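The Button Tin

When Rosaire MacDonald's aunt moved out of the house at Després, she left behind 33 jars of plum jam, a piano that had lost its middle C, and a great deal of laundry that had never been put away. Rosaire had promised to see to all of it before November, and so she started, as her mother would have started, in the bedroom.
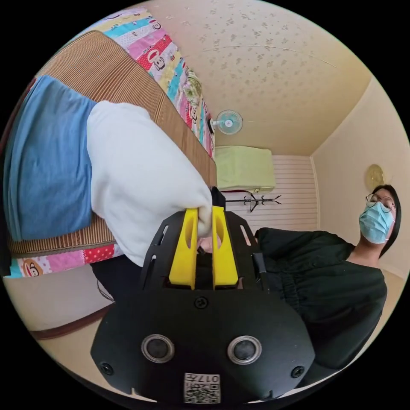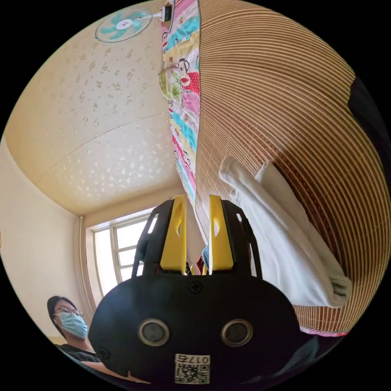
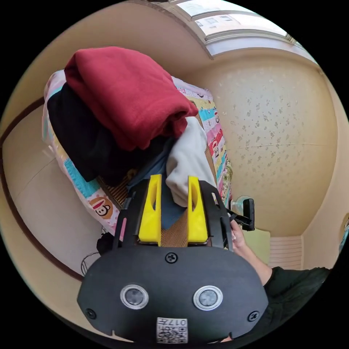

1. The Tin

It was at the back of the closet, behind the winter hats, and it had once held Gullard shortbread. Rosaire sat down with it in her lap and knew what it was by the sound before she got the lid up. Every child in the family had been allowed to play with the button tin when they had a fever, and at no other time, and there had been a remarkable number of fevers.

She was still sitting there when Nathalie Friesen came over from number 41 with a loaf under her arm, calling up the stairs that the door was open and she hoped that was on purpose.

"Oh, you found it," said Nathalie, and lowered herself onto the rug with a good deal of puffing. "Your aunt took a button off my wedding coat, you know. I was 18 and furious. She said I'd only lose it, and she'd keep it safe until I needed it."

"And did you ever need it?"

"Well, the coat went to my sister — and she never gave anything back in her life."

2. The Green One

They tipped the whole lot out onto a towel. There were brass ones from the ferry company, and tiny pearl ones from somebody's christening gown, and one shaped like a Scottie dog that they both wanted and were too polite to say so. The bread got eaten without any butter. Around four o'clock the rain came in off the water, and Nathalie held up a big green button with a chip in its rim and went quiet for a while.

"I thought it was bigger," she said.

Rosaire went to find a needle and some thread.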